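Notes on measuring humidity in an old house

Posted Nov 30, 2024

The back room of the Rascombe house has been reading high since September, and I finally did what I should have done at the start, which was to check the sensors before buying another dehumidifier. I own four hygrometers. Left side by side on a shelf they disagreed by as much as nine points. Two of them were bought in the same order.

The standard check is the salt test. You put table salt in a bottle cap, add enough water to make a slush, and seal it in a container with the sensor. The air above saturated salt solution settles at 75 percent relative humidity at room temperature, and it stays there as long as there is both undissolved salt and liquid in the cap. If the salt dissolves fully the reading climbs and the test is worthless. Leave it overnight. People post results after two hours and then argue about them.

Mine came out at 71, 74, 75 and 80. The one reading 80 was the one I had been trusting, for the poor reason that it has the largest display. I wrote the offset on tape on the back of each unit. A single point only gives you an offset, and a sensor can be right at 75 and wrong at 40, so I ran magnesium chloride as well, which sits at 33. Three of the four held the same offset at both ends. The fourth drifted by six points and went in the drawer.

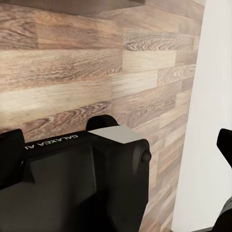
Relative humidity is a ratio, and it is a bad number for comparing two rooms at different temperatures. Air at 68 degrees and 50 percent holds the same moisture as air at 58 degrees and about 70 percent. The back room is ten degrees colder than the kitchen, so a high reading there proved very little. Dew point is the better figure. Convert both rooms to dew point and you can see whether water is being added or whether the air is simply cooler. It matters most right at the wall surface, and a wall covered in wood-grain planks, like the one in the picture, gives you no view of what the cold side behind it is doing. A sensor in the middle of the room won't tell you either. I tape mine directly to the wall, at knee height, and log for at least a week.

My logger writes a line every ten minutes. The run I used for this post had 1236 lines after I cut the first evening, when I was in and out of the room moving boxes. The dew point in the back room tracked the kitchen within one degree for nearly all of it. The exceptions were two long bumps, both on days when laundry was drying in the hall. So there is no mystery source of water. The room is cold and the air in it is ordinary house air.

Elin Maddocks, who commented on the last post, asked about the crawl space. I put a sensor down there for the second half of the run. It was damper than the room above, by three degrees of dew point, but the floor hatch seals reasonably well and I could not find any effect upstairs. I will repeat it in spring when the ground is wetter.

The cheap fix is heat. Raising the room by five degrees dropped the relative humidity from 68 to 57 with no change in moisture at all. The heater is an old 500 watt panel on a thermostat, and it averaged 245 watts over the test. The dehumidifier I nearly ordered draws 286 and is rated for warm rooms. Below 60 degrees most compressor models ice up and spend part of each hour defrosting, so the rated extraction figure does not apply.

Still to do: replace the seal on the north window, move the drying rack out of the hall, and rerun the salt test on the three good sensors. I have set a reminder for six months. Raw logs are available if anyone wants them, as plain CSV, times in local, temperatures in Fahrenheit, offsets already applied.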